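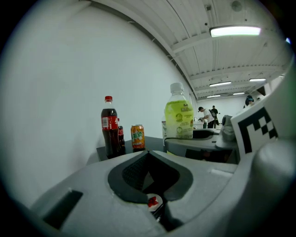

Gripper view at the drinks table, wide lens

Thread: Does the wide view really help, or is it just more data?

brunov_bits
Finally got through the comparison I kept promising. We collect demos with a hand-held gripper, train a policy on them, then run it on the arm. The task is "pick the drink I name and stand it upright on the tray." I trained two policies on the same 200 demos. One got the full fisheye view, the other got the same video cropped down to what a normal webcam would see. Same network, same training time, 14 trials each on the arm. Full view got 12, cropped got 7. I was so happy I ran down the hall!

The misses are the fun part. Cropped mostly failed on the reach. Once the hand gets close, the tall bottle with the white cap slides out of view and the policy starts guessing. The full view keeps all the drinks in sight a lot longer, plus the ceiling lights and the far end of the room, and I think that background is telling it how the hand is turning.

cairns_tom
Love this, thanks for posting numbers. Was the tag on the finger plate inside the crop? If you lost that, you also lost your gripper width, and then it's a different experiment.

brunov_bits
Good catch, I should have said. Width is read from the tag in the full video before any cropping, and both policies get it as a plain number.

mossgreen
I don't buy the ceiling part. Your demos and your trials were in the same room, right? Then the policy can just memorize where the lights are. Move to another building and I bet the gap closes, or flips. We saw this on Medimberg in March – great at home, lost as soon as we wheeled the table next door.

brunov_bits
Same room, yes. But the table got moved and turned between sessions, so the lights aren't in a fixed spot relative to the drinks.

mossgreen
Moved within one room still gives you the same lights in the same rows. I'd want to see one run somewhere else before anyone says "orientation cue."

suddenly_sam
Sort of with mossgreen, but there's a cheap test. Keep the wide view and blur everything above the tabletop. If it still gets 12, the ceiling did nothing and the gain is all from seeing the drinks. We did that for Sudden and blurring cost us almost nothing, which surprised me.

cairns_tom
Seconding the blur. Also, which drink did it miss most? A Fanta can next to a couple of cola bottles sounds easy by color, but the two colas overlap from that angle and both labels are red.

brunov_bits
The smaller cola, by a mile. When it's tucked behind the big one, both policies like to grab the big one. The can was close to perfect. The pale green label was fine too, as long as the bottle stayed in view.

cairns_tom
Then I'd score "wrong drink" and "bad grasp" separately. They're different problems and I suspect the wide view only fixes one.

mossgreen
Agree with that. And 14 trials is thin. 12 against 7 looks big but I've had swings nearly that size from reseeding.

brunov_bits
Fair! Plan for June 2026, then: blurred background as a third policy, new seeds for all three, misses split by type, and 7 trials of each in the Cairns lab if they'll lend us a table. I still say the ceiling matters – happy to be wrong in public.

suddenly_sam
Post the blurred clips when you have them. And mask the people at the counter while you're at it, they move around and ours were doing odd things to the wrist angle.

brunov_bits
Will do. Blur script is half written already.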